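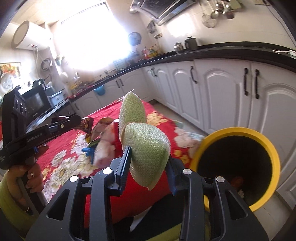

Green mesh scrubbing sponge

Home | Guides | Care and cleaning | Contact

Search this guide Go

Section 4: First clean and setting up your Daron worktop composter

Your new Daron is nearly ready to go, and this is the fun bit! Give it a proper wash before the first peelings go in, then let it settle on its base overnight.

1. Lift off the lid and take out the inner basket.
2. Wash the basket in warm water with a little washing-up liquid. A mesh sponge is lovely for the corners.
3. Rinse well and leave everything to drain.
4. Press the Leone filter into the lid until it clicks.
5. Spread one scoop of Bruvico starter across the bottom of the basket, then put the lid back on.

CAUTION: Never use bleach or wire wool. Both will spoil the lining.

What goes in

Fruit skins, tea leaves, crushed eggshells, coffee grounds - the Daron loves them all. Chop big pieces first and they'll break down much faster.
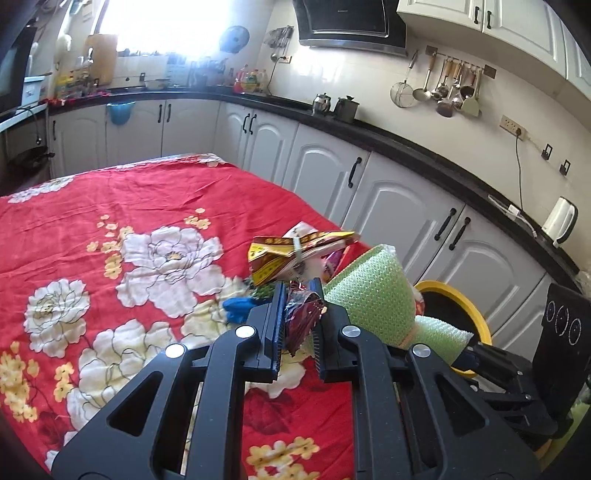 Keep crisp packets, sweet wrappers and cling film out of the basket, along with meat and anything oily. Fruit stickers are easy to miss, so peel them off before you start chopping.

6. Add scraps little and often, with a handful of torn card each time.
7. Stir once a day with the paddle.
8. Empty the basket after 28 days. The crumbly dark stuff is brilliant on tomatoes!

NOTE: A light, earthy smell is quite normal. If it turns sour, add more card and leave the lid vent open for a day or so.

NOTE: Change the filter every September, or sooner if it looks clogged.

Related guides
Fitting the Leone filter
Storing Bruvico starter
Using the Vuvgate drip tray
Feeding pot plants from your Daron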